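June
By Krystyna Cieślak

Bin-picking policy learns when to leave an object alone

A grasping policy trained to postpone difficult picks cleared mixed bins with fewer failed attempts than a version of the same network that always went for its top-scoring grasp, according to results released this month by the manipulation group at the Norell laboratory in Wedden.

The method, called Nuta, adds one output to a conventional grasp-scoring network. For each candidate grasp, the network predicts the chance of success and also how much that chance is likely to change once neighboring objects are out of the way. When the expected gain is large, the arm takes something else first.

Most grasp planners treat each pick as a separate problem. The camera captures the bin, the network ranks the candidates, and the arm executes the best one. In clutter this tends to produce repeated attempts at the same object, often one that leans against a wall or sits under a neighbor. Each miss costs a full motion cycle and can push the object into a worse position.

The Norell group trained the network on 3716 recorded grasp attempts, all made on physical hardware. An attempt was labeled a success if the object was still held after the arm had lifted clear of the bin walls and paused. Attempts in which a second object came up with the first were labeled separately and kept out of the success count.

Objects were household and workshop items chosen for differences in shape, stiffness and surface. Transparent and shiny items were included on purpose, as depth sensors return sparse or wrong readings on them. The network takes color images only. 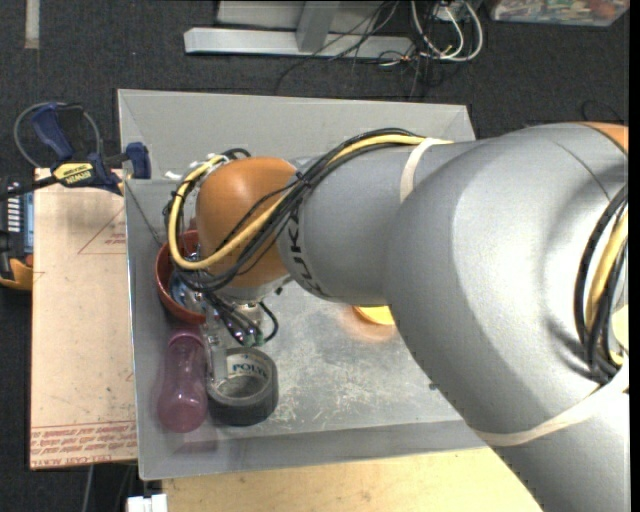

The KUKA arm over the test bin, with the clear gripper finger between a translucent bottle and a roll of tape.

For the evaluation, the group filled the bin 60 times with objects held out of training and ran both policies from matched starting layouts. Layouts were reproduced by hand using an overlay of the first camera view, and the report puts the placement error at 6 millimeters or less. A run ended when the bin was empty or when the policy had failed three times in a row.

Nuta emptied the bin in 51 of the 60 runs. The baseline did so in 38. Most of the difference came from layouts in which an object rested against a wall with another directly beside it. With widely spaced objects the two policies performed the same within the noise of the test, as expected – the extra output has little to predict when nothing is in the way.

Planning time rose slightly. The added output shares its image features with the grasp score, so the cost is one more small layer per candidate. The group reports that arm motion still accounts for nearly all of the cycle time.

The comparison used a single arm and a single gripper design, and the report does not claim that the trained weights would transfer to other hardware. A suction gripper would probably need new data, as contact with a neighbor affects it differently. Soft bags and loose cables were left out of the object set.

There is also a known failure case. When two objects block each other, the network can predict a gain for both and put off each in turn. The current version limits postponement to two cycles per object, after which the ordinary grasp score decides. The authors describe the limit as a stopgap and plan to replace it with a pairwise term that estimates which of the two should go first.

A second set of tests examined how much data the method needs. Networks trained on the first 3000 attempts performed close to the full set, while smaller subsets lost most of the advantage over the baseline. The group attributes this to the small share of attempts that involve a blocked object, and is now collecting data with denser layouts to raise that share.

Code and the labeled attempts are to be posted on the laboratory's project page once the file formats have been checked. The next round of trials will run on a sorting cell at Agbenyega, a parts distributor, where bins are refilled while the arm is working and layouts cannot be reset between runs.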